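Shop > Kitchen & Table > Bowls > Otari Zigzag Wooden Bowl

Otari Zigzag Wooden Bowl

A big round bowl with a natural wood inside and a bold black zigzag running around the outside. We've wanted a bowl like this in the shop for ages, and when the first Otari came out of its box in June everybody stopped what they were doing to have a look (and a hold!). It's plain and calm when you look down into it and pretty loud when you look at it from across the room, and I love that you get both.

The Otari is part of our Parri table collection, along with the Milley cork coaster and the Okerow woven placemat. You can buy any of them alone. Together they make a good, easy table that you don't have to think very hard about.

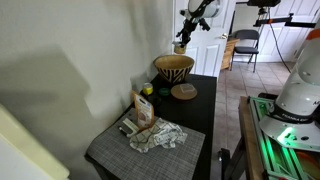 Otari bowl on a black table, with the Milley coaster, the Okerow placemat in gray and a black-and-white check cloth.

What it's like to live with

I took one home to try before we put it on the site, and it has been out on the table ever since. Bread rolls in the morning, onions and lemons most of the week, mail if I'm not careful. It's roomy without hogging the whole table, and it looks good pushed back toward a wall, where the pattern still shows and you keep the front half free for eating, writing lists, or dumping the groceries.

The zigzags are painted by hand, so the lines wander a little. On mine there are two points that don't quite meet, and they ended up being my favorite part of the bowl. If you want a perfectly even pattern this may drive you nuts, so please look at the close-ups before ordering. We can't pick out a particular one for you from the stockroom, sorry.

Against a dark tabletop the light rim really stands out. On a pale table you notice the black first. I've tried it on both and I still can't choose!

The pieces around it

Okerow placemat. Gray, woven, with a fine crosshatched texture. It lies flat straight out of the tube, which made me very happy after years of placemats that curl up at the corners. Shake off the crumbs, wipe with a damp cloth, done.

Milley coaster. Round, flat, light brown cork. It's a simple thing and a really nice one. Good under a mug or a small jar, and it keeps little containers from sliding around. Sold singly or in a set of 4.
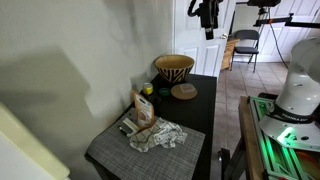

I should say something about color, as people write in about it a lot. Tan, gray and black get along with nearly everything, so you can leave your everyday stuff out and the table still looks like somebody meant it. Snack bags, jars with bright lids, a marker you keep for labeling leftovers, all fine. A checked towel is my go-to with this set. It picks up the black in the bowl, and it looks better rumpled than folded, which suits my house very well.

Care

Wash the bowl by hand in warm water with a little dish soap and dry it right away with a towel. No dishwasher, no microwave, no soaking overnight. When the inside starts to look dull, rub in a spoonful of food-safe mineral oil and leave it until morning. Go easy on the outside; a soft damp cloth is plenty for the painted part.

Dry foods, bread and whole fruit are what it's best at. Salad is OK if you rinse the bowl out after the meal. Please don't use it for hot soup.

The coaster can be wiped but shouldn't sit in water. Cork does darken with use, and I think it gets prettier.

Stock and shipping

Our first order was 200 bowls and there are 23 left as I write this. The next batch is already on the way, so if the button above says "sold out", leave your email and we'll send you one note when they land. Bowls ship in their own padded box. Placemats go out rolled, coasters go in a flat mailer.

Questions about the finish or the pattern can go straight to Emese Szilágyi at the shop. She unpacks every bowl herself and is always glad to talk about them.

Related items
Okerow Woven Placemat, Gray
Milley Cork Coaster, Single
Milley Cork Coaster, Set of 4
Parri Check Towel, Black and White
Food-Safe Mineral Oil, Small Bottle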